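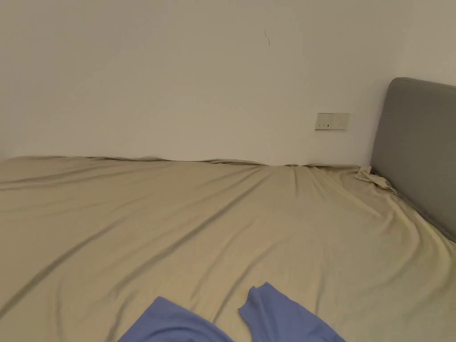
Kotunance发布Drirkamel床笠及铺设规程

面向靠墙摆放的大尺寸床垫,首批产品8月起供货

Kotunance家纺业务部今日宣布,Drirkamel系列床笠完成定型,将于8月起向酒店式公寓和长租公寓运营方供货。首发颜色为卡其米色,面料表面平滑,带轻微光泽。同步发布的还有一份铺设规程,适用于床垫一侧紧贴墙面、操作人员无法绕行的房间。

靠墙床位的床笠铺设长期存在两类问题。其一,靠墙一侧的床角难以完全套入,布边沿墙线聚拢,形成波浪状的小褶。其二,张力由床角向床面传递不均,产生从角部散开的放射状褶皱,以及横贯床面的斜向长折痕。浅色面料在侧光下折痕处有阴影,目视检查时较易辨认。

Drirkamel床笠四周采用全周弹性包边,靠墙两角的包边加深2厘米。面料克重与该系列原有床单一致,洗涤条件不变。

铺设规程的主要内容如下:

一、将床垫拉离墙面12厘米。床垫上方墙面装有电源面板的,移动前先拔下插头,复位时床垫不得顶压面板。

二、先套靠墙两角,再套外侧两角。顺序颠倒时,靠墙床角的张力通常不足。

三、沿对角线方向抚平床面,由床中向外侧推,不得由外侧向墙面推。

四、将布边压入床垫下方,推回床垫,检查墙线处有无聚拢。

五、床面允许保留浅而宽的软褶。从床角延伸至床中的长折痕应重新铺设,不得以熨烫代替。

规程另附墙面检查项。床垫移动时,操作人员应同时查看墙面有无划痕或擦痕,并登记位置。白色墙面上的细小深色痕迹也在登记范围内。

Kotunance产品经理Akua Abubakari表示:“客房人员反映最多的是靠墙的那两个角。我们调整了包边深度,面料没有改动。规程里的拉出距离是在实际房间里试出来的,再小,手就伸不进去。”

该规程已在Brelley公寓项目试用,共记录铺床作业约1640次。试用期间,项目方将床笠铺设与墙面检查合并为同一工序,由同一名人员完成。

Brelley客房主管Ashley Sugden表示:“原来铺床和查墙是两张表,现在用一张。新人第一周主要练第二步和第三步。”

首批供货数量为1000件,由Naylor仓库统一发运,按整箱订购。铺设规程中文版随箱附送,运营方可自行复印并张贴于布草间。卡其米色以外的颜色尚未确定供货时间。

订购及样品申请请联系Kotunance家纺业务部,受理时间为工作日上午9时至下午5时。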